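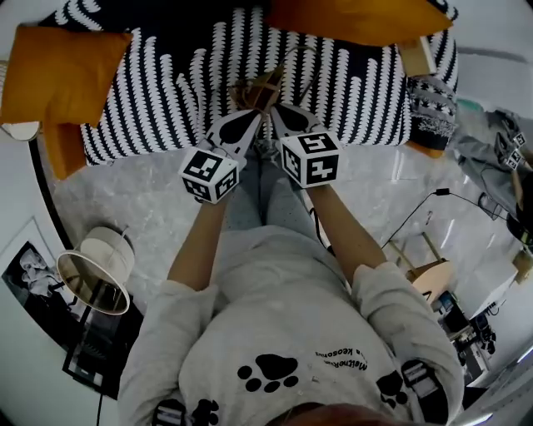
What do you do at a robotics open day if you don't know anything about robots? Mostly you stand around with a paper cup of coffee, and then somebody hands you a gripper and you find out how bad you are at picking things up.

Home | Archive | Dog Stuff | About | Contact

I went to the Turken open day on Wednesday, in the November drizzle, having been promised robots. Turken lives on the second floor of the old Sedgwick building, put up in 1942 and apparently not heated again until spring. I had pictured a factory floor with sparks. I got a bedroom: navy blanket, yellow cushions, table lamp. It's nicer than my bedroom.

The work, as Idun Ljungberg explained it to our little tour group, is that people sit down with a gripper in each hand and do small household jobs, over and over, so that a machine can later learn from it. The white cubes on top with the black squares are how the cameras keep track of where each gripper is. She said this very patiently. I suspect she had said it to the 11 o'clock group in the same words.

Then she asked who wanted to try. A man from Kadusham, who had driven over 90 minutes to be there and wanted everyone to know it, went first and dropped everything. I felt great about this until my turn.

Friends, I have been using my hands for decades. Give me two pointy black jaws in place of fingers and I'm a raccoon in oven mitts. You squeeze, the thing you want slides off toward the blanket, you chase it, you say a word that is now presumably part of the training data. The regulars make it look like knitting. The one in the paw print sweatshirt had more control over those tips than I have over a fork.

I asked Idun when the robot would be able to make my bed. She said "not this year" and moved us along to the gift table, where I got a Turmont pen. I don't know what Turmont is. The pen doesn't work.

I'd go again, though. They're doing another one in spring and I've been practicing on walnuts with the salad tongs.

Filed under: Days Out, Gadgets I Don't Own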